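Home | Syllabus | Notes | Listening List | Assignments | Contact

Sound and Recording II
Notes for Unit 4: Layers, masking and the quiet record

These notes go with the listening session on ambient and drone records. Read them before the session if you can. Bring closed headphones. Laptop speakers will lose most of what we are going to talk about.

1. Where we left off

Last unit was about tape loops and how two loops of different lengths drift against each other. Several of you asked how a piece with so few sounds can hold up for half an hour. Part of the answer is drift. The other part is layering, the subject of this unit.

Our main piece is "Carnegie" by Ustyna Hrytsenko, from the album Talemness. It runs 33 minutes and was made from 4 sources: a reed organ, a room recording, a bowed cymbal and a low sine tone. There are no overdubs after the halfway point. Everything you hear in the second half is already there in the first.

2. Masking

When two sounds share the same range, the louder one covers the softer one. The softer one hasn't gone anywhere. It is still in the file and still on the meter, but the ear doesn't pick it out. This is called masking. It works more strongly upward than downward, so a loud low sound hides a soft higher sound more easily than the reverse.

Most mixing advice treats masking as a fault. You are told to cut a hole in one track so the other can be heard. Hrytsenko uses it on purpose. The room recording runs through the whole piece, and for long stretches the organ covers it. 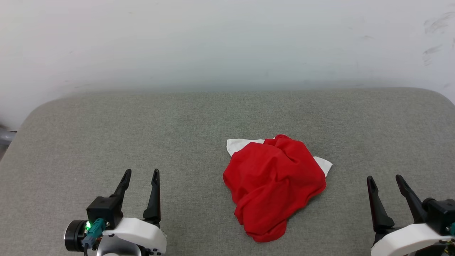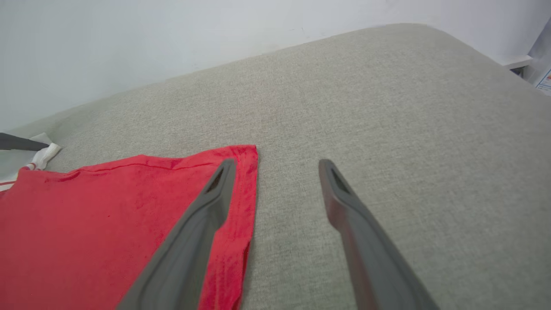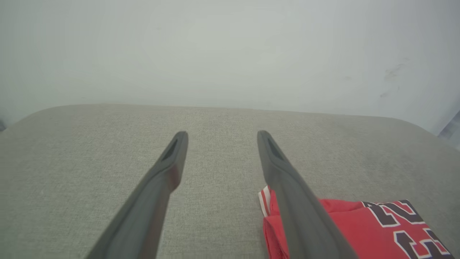

Partial masking is more common than full masking, and it is what you should listen for. A covered sound usually shows at its edges, in the moments before the louder one swells or after it falls back. Think of the white cloth under the red heap in the first picture, with only two corners out. At the start of "Carnegie" the room recording comes through in the same way, a little hiss on either side of each organ chord. If you heard only those scraps you might take them for separate events. They belong to one continuous layer.

3. The Urner mix

There are two mixes of the piece. The first was done by Hrytsenko herself. The second was done by Ismail Slaoui for the Urner reissue. He lowered the organ by about 2 dB and left the rest alone. That sounds like nothing on paper. In practice the room comes up a good deal, and the cymbal entry is easier to place.

I prefer the first mix, but the Slaoui is the better one for study. Some of you will have it on the Drestum compilation, where it fades early. Use the full version on the listening list.

4. Listening task

Play the first mix straight through without stopping. Write down the time whenever you become aware of the room. Don't try to catch every one. Then play the Slaoui mix and do the same on a fresh sheet.

Compare the sheets and mark the places where they differ. For each, say which source was covering the room, and whether it was louder, lower in pitch, or both. Half a page is plenty.

Keep the volume the same for both. If you turn it up for the second pass the results won't mean much.

5. Reading

The chapter on critical bands in the course packet. Skip the math at the end for now. We will come back to it in Unit 6 with the filter exercises.

Sheets are due in November, before the studio visits start. Paper or PDF, either is fine.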